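适用于 Evlow 台式果蔬烘干机，修订于 2020年8月5日。前一版里把“顶层”印成“底层”的那一页，请撕掉，或者留着当书签。

# 第 2 章　安放、空烘与第一批果干

读到这一章，说明您已经拆了箱，多半也已经把泡沫塑料塞进了某个再也不会打开的柜子。我们建议至少把泡沫留到保修期结束。维修点收过用羽绒服裹着寄来的机器，羽绒服到现在还没有人来认领。

本章讲三件事：机器放哪儿，怎么让它空跑一趟，怎么烘出第一批能吃的苹果干。蘑菇、香草和肉类在后面几章。急着烘牛肉干的读者请先把苹果烘好，苹果比较便宜，脾气也好。

## 2.1 开箱核对

箱内应有以下物品：

- 主机一台，前开门，风扇在背面
- 不锈钢层架六片
- Verer 网垫三张，卷成筒，用纸带捆着
- 接渣盘一个，出厂时已经插在最下面一格，每年都有人来信说没收到
- 门封条一根，备用，配件号 1076
- 电源线一根
- 本手册

如果缺了哪样，请先看一眼接渣盘那一格，再看一眼箱底的瓦楞纸夹层。两处都没有，再联系 Bilyk 服务点，报上机身背后的序列号。序列号在标签的最下面一行，字很小，设计标签的人视力显然很好。

> **注意**
> 门封条 1076 是消耗品，不用现在就装。机器上已经有一根了。把两根叠着装，门会关不上，您会以为是铰链坏了。

## 2.2 选位置

烘干机的工作，说穿了就是把热空气吹过切片，再把带着水汽的空气赶出去。赶出去的空气得有地方可去。把机器塞进三面封闭的橱柜，它会很尽责地把同一团湿气反复加热，几个小时以后您得到一盘温热的水果。

1. 选一处平整、稳固、能承重的台面。层架装满时，机器比看上去重。
2. 背面离墙至少一掌宽。手掌大的人占便宜。
3. 两侧各留三指。顶面不要放东西，包括“就放一会儿”的东西。
4. 避开水槽和灶台。
5. 检查机脚。四只橡胶脚都要着地，有一只悬空时，风扇会把整台机器变成一件节奏感很强的乐器。
6. 让电源线自然垂下，不要从机器底下穿过去。

额定功率 700 瓦。单独看并不吓人，但是请不要和电水壶、空气炸锅共用一个插线板。插线板上写的最大负荷是认真写的，厨房里难得有这么诚恳的东西。

> **警告**
> 机器运行时，背面的格栅和门的金属边会发烫。家里有猫的用户请特别留意，猫对温暖的金属表面有自己的看法，而且不读手册。

关于噪声：风扇的声音接近一台开得不大的抽油烟机，会持续一整天。卧室不合适，紧挨着卧室的那面墙也不合适。我们收到过的投诉里，有一封写于凌晨，措辞很精彩，内容可以概括为请把机器搬到阳台。带顶的封闭阳台没有问题，露天的不行。 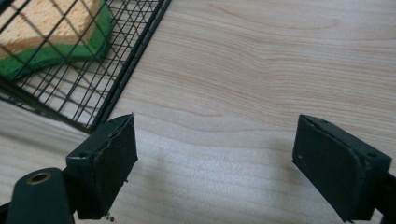
如果只能放在厨房，就挑一个白天没有人要用的角落。烘一批苹果要占掉大半天，中途搬动机器会让上层的切片滑到一起，粘成一块谁也分不开的东西。口感尚可，样子就不提了。

## 2.3 清洗配件

新层架在出厂时洗过一遍。请再洗一遍。

1. 把六片层架从机器里抽出来，稍微抬起前沿再往外拉。
2. 用温水加少量中性洗洁精，拿软布或软海绵擦洗两面。钢丝球会在不锈钢上留下纪念，请不要用。
3. Verer 网垫摊平再洗，不要拧，不要对折。第一次打开时它会顽强地卷回去，用温水浸几分钟就老实了。
4. 接渣盘一并洗掉。
5. 所有配件晾干或擦干。
6. 主机内壁用拧干的湿布擦一遍。主机不能冲水，也不能泡水，这一点请转告家里热心帮忙的长辈。

层架可以放洗碗机，网垫不行。网垫进过洗碗机以后会变成一种波浪形，铺在层架上，切片都往谷底滑。

> **注意**
> 风扇前面的护网不要拆。护网后面只有一个风扇，没有什么好看的。

## 2.4 空烘

空烘的目的是把加热管上的防锈油烧掉。会有气味，介于新鞋和旧车库之间，正常情况下很快就散。开窗。

1. 确认机内没有食物、纸带、干燥剂和本手册。
2. 装回接渣盘，层架可装可不装。
3. 关门，听到一声轻响为止。
4. 插上电源，屏幕亮起，显示两道横线。
5. 按“温度”键，用加减键调到 65。单位是摄氏度，不能切换，早期型号能切换，结果有人把苹果烘成了木炭还附了照片。
6. 按“时间”键，设为一小时。
7. 按“启动”。风扇先转，过一会儿加热管才开始工作，中间这段安静是正常的。
8. 结束后机器会响三声。让门开着，等它凉下来。

如果气味在第二次空烘时依然很重，请停用并联系服务点。如果闻到的是焦塑料味，请立刻拔掉电源，多半是纸带外面那层透明膜没有撕干净。我们在装配线上已经请人少贴几层了。
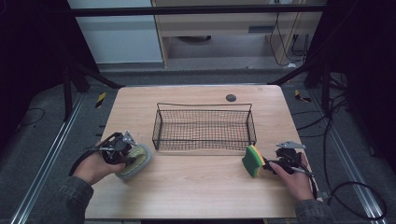 **空烘的时候，机器门可以一直开着吗？**

请把门关上再启动。门开着时，温度传感器测到的是厨房的空气，加热管会一直满负荷工作，油烧得不均匀，电费也难看。等三声提示音响过，再把门打开散热。

## 2.5 第一批：苹果

我们选苹果做第一批，理由在章首已经交代。品种不太要紧，脆的比面的好，略酸的比纯甜的好。手册编写期间用的是 Rikdale 果园的苹果，果园方面很慷慨，整箱整箱地送，以至于编写组有很长一段时间不愿意看见苹果派。

### 准备

1. 苹果洗净。皮可以留着，烘干以后有嚼劲，有人喜欢，有人会默默把皮吐在茶碟里。第一次不妨一半去皮，一半不去。
2. 去核。没有去核器也无妨，切成片后再用小刀挖掉中心即可。
3. 切片，厚度与一枚硬币叠三枚相当。最要紧的是厚薄一致。薄的那片先脆，厚的那片还软着，您只能站在机器前面一片一片地挑，挑到怀疑自己为什么不去超市买一袋。
4. 准备一盆冷水，挤进半个柠檬的汁，把切好的片子浸十分钟，可以延缓变褐。不在乎颜色的人可以省掉这一步，褐色的苹果干吃起来并没有更忧伤。
5. 捞出，沥水，用干净的布或厨房纸吸去表面的水。带着水珠进机器，等于付电费请机器替您擦干。

刀要快。钝刀压出来的苹果片边缘发毛，汁水全留在砧板上。切片器也好用，请务必用护手器。急诊室里见过的切片器事故，每一起都发生在“就剩最后一点了”的时候。

### 装盘

1. 切片平铺在层架上，片与片之间留一点缝，不重叠。
2. 含糖高的水果和很小的碎料，先垫一张 Verer 网垫。苹果片不垫也可以，只是揭的时候要有耐心。
3. 装好的层架从下往上插。最湿的、滴汁最多的放在最下面一格，以免滴到别人头上。
4. 剩下的空层架也插进去，气流会更均匀。
5. 关门。

> **提示**
> 装盘时总会剩下几片怎么都摆不下的。不要硬塞，吃掉。这几片在食谱里通常叫“操作损耗”。

### 设定与烘制

1. 温度设为 65，烘一小时。起头温度高一些，表面水分走得快。
2. 一小时后降到 57，继续烘六小时。机器不会自动降温，它只会做您叫它做的那一件事，请自己定个闹钟。
3. 烘到一半，把上下层架对调一次，前后也掉个头。背面离风扇近，总是先干，这是这类机器的通病，我们试过改，改完以后变成前面先干。
4. 从第五个小时起，每隔半小时取一片，放凉再试。

趁热试是新手最常犯的错。热的苹果干永远是软的，您会觉得还差得远，于是再烘两小时，凉下来以后它就能当杯垫用了。取出来，放在盘子里，去做点别的事，回来再咬。

### 怎么算烘好了

- 掰开不见水珠，捏起来不黏手
- 弯一下会折而不断，像软皮革，适合当零食
- 一掰就断，声音清脆，适合泡茶，也适合在需要安静的场合不合时宜地吃
- 两片叠着捏紧，松手后能自己分开

屋里湿度高的日子，时间要往后推。南方用户在八月照着上面的时间做，多半会发现苹果另有打算。再加一两个小时即可，温度不要往上调。

> **警告**
> 不要用升高温度的办法赶时间。外皮会先结成一层硬壳，里面的水出不来，看上去很完美，放几天就从里面发霉。手册里大部分的警告都可以讨价还价，这一条不行。

## 2.6 放凉与回软

1. 烘制结束，切断电源，把层架抽出来。请戴手套，层架的边缘很薄，也很烫。
2. 在层架上放到完全凉透。盖上干净纱布可以防虫，对防家人没有效果。
3. 凉透后装进玻璃罐，装七成满，盖紧。
4. 以后一星期，每天摇一摇罐子，看看罐壁。

最后一步的名字叫“回软”，听着像点心铺的术语，做起来只是摇罐子。同一批里的切片干湿不一，放在一起以后，湿的会匀一点水分给干的。假如罐壁起了雾，或者切片粘成团，就倒出来再烘两小时，重新装罐。看见霉点就整罐扔掉，挑着吃是一种不必要的勇敢。

一星期以后换到干燥避光的地方。罐子上写明内容和日期。您现在觉得一定记得住，到冬天面对三罐颜色相近的薄片时就不会这么想了。本手册编写组曾经用干梨片泡过一壶柠檬茶，喝完才有人提出疑问。

## 2.7 收尾清洁

每批结束后都要做。糖汁凉了以后会变得极其固执。

1. 拔掉电源，等机器凉透。
2. 抽出接渣盘，倒掉碎屑。
3. 层架和网垫浸温水，等糖渍自己松开，再用软海绵擦。
4. 门封条用湿布轻轻擦一圈，不要拉扯。
5. 内壁擦净，门开一道缝，让里面干透。
6. 把配件放到通风处晾着，台面顺手擦一遍。

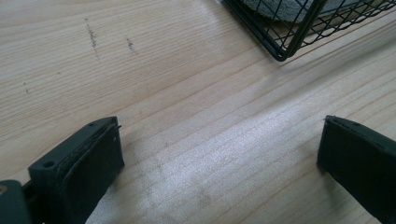 图：浅色木质台面

木台面上沾了苹果汁要早点擦，湿布一遍，干布一遍。糖汁干在木头上会留下一圈印子，以后每次有客人来，您都得把果盘摆在同一个位置。

门封条上若有裂口，或者夹一张纸条在门缝里关上门，还能轻松抽出来，就该换 1076 号备用条了。更换方法：

1. 机器断电、放凉。
2. 从下角开始，把旧封条慢慢剥下来。
3. 擦净凹槽。
4. 新封条接口朝下，先压四个角，再压四条边。
5. 关门静置一夜。第二天早上再用纸条试一次。

## 2.8 常见毛病

| 现象 | 多半是这样 | 处理 |
|---|---|---|
| 屏幕不亮 | 插头没插到底，或插线板开关没开 | 插到底，开开关，不必告诉别人 |
| 风扇转，不热 | 门没有扣上 | 重新关门，听那一声轻响 |
| 运行时咯咯响 | 有一只机脚悬空，或层架没推到底 | 挪一挪，推一推 |
| 切片粘在层架上 | 糖多，或者揭得太早 | 凉透再揭，下次垫网垫 |
| 上层已脆，下层还软 | 忘了对调层架 | 脆的取出，软的继续烘 |
| 切片变褐 | 没有浸柠檬水，或浸之前放得太久 | 照吃 |
| 门缝冒水汽 | 封条老化，或者两根叠在一起 | 见 2.7 节；叠着的请拆掉一根 |
| 显示 E 加数字 | 传感器有话要说 | 断电十分钟再开，仍出现则联系服务点 |

联系 Bilyk 服务点之前，请准备好序列号、屏幕上显示的内容，以及您当时在烘什么。最后一项有时与故障无关，但接电话的人确实想知道。曾经有用户烘过一双棉拖鞋，机器完好，拖鞋缩了一码，两者都不在保修范围内。

寄修时请把层架单独包好，接渣盘取出来，里面的苹果吃完。

第二批可以烘梨或者香蕉，切法与苹果相同，香蕉一定要垫网垫。香草请看第 3 章，叶子很轻，风扇很有力，章节开头那段关于压网的说明请不要跳过。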